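### 4.2 Sealed cutlery and the "unused item" problem

The literature on takeaway waste has a favourite villain, and it is the cutlery packet. Opt-in schemes, where the customer must ask for a fork or spoon, are usually credited with large savings on the strength of order data alone: fewer packets requested, therefore fewer packets thrown out. We are not persuaded that the second half of that claim follows from the first. Order data stop at the restaurant counter. They say nothing of the packet that goes into a kitchen drawer, moves to a lunch bag in March and is finally used at a desk, and they say nothing of the household that buys its own disposables once the free ones dry up.

Our own material is modest. We followed 17 households through the clearing of the table after a bought meal or a round of snacks, and recorded where each sealed utensil went. Two households withdrew before the second visit and are left out of what follows. Plenwood, the suburb from which most participants were recruited, has had an opt-in rule for some time; Tevetard has none. If the rule did what its supporters say, the tables in the two places ought to look different at clearing time. To our eyes they did not, and Figure 3 could have come from either.
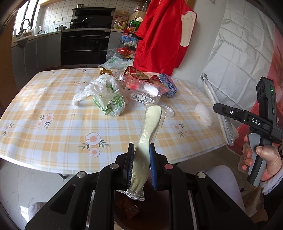
*Household Materials Group, Department of Consumer Studies*

**Figure 3.** Wrapped spork at a dining table during clearing, with packaged food and plastic bags on the tablecloth.

The wrapped spork in Figure 3 is the kind of item that coding schemes handle badly. Under the Okafor scheme it is "unused" and so counts as waste avoided if kept, waste incurred if binned. Yet the wrapper is discarded in both cases, and on a table that also holds plastic bags, a clear food container with its label and several snack packets, the spork is a minor part of the plastic present. A rule aimed at the utensil leaves the rest of the table as it was. We would want to see the whole load weighed before accepting any percentage reduction quoted for cutlery on its own.

A second difficulty is the word "kept". Participants told us they kept sealed cutlery as a matter of course, and 12 households had a drawer, jar or basket for it. When we asked to see the oldest piece, five could not find one they were willing to call old. This may mean the stock turns over briskly. It may equally mean that it is purged every so often and forgotten, in which case keeping is only a slower way of throwing out. The Onus diary method, which relies on recall at the end of the week, cannot separate the two, and Fashola's defence of it (Aminu Fashola, personal communication) rests on an assumption about honest recall that we see no grounds to share.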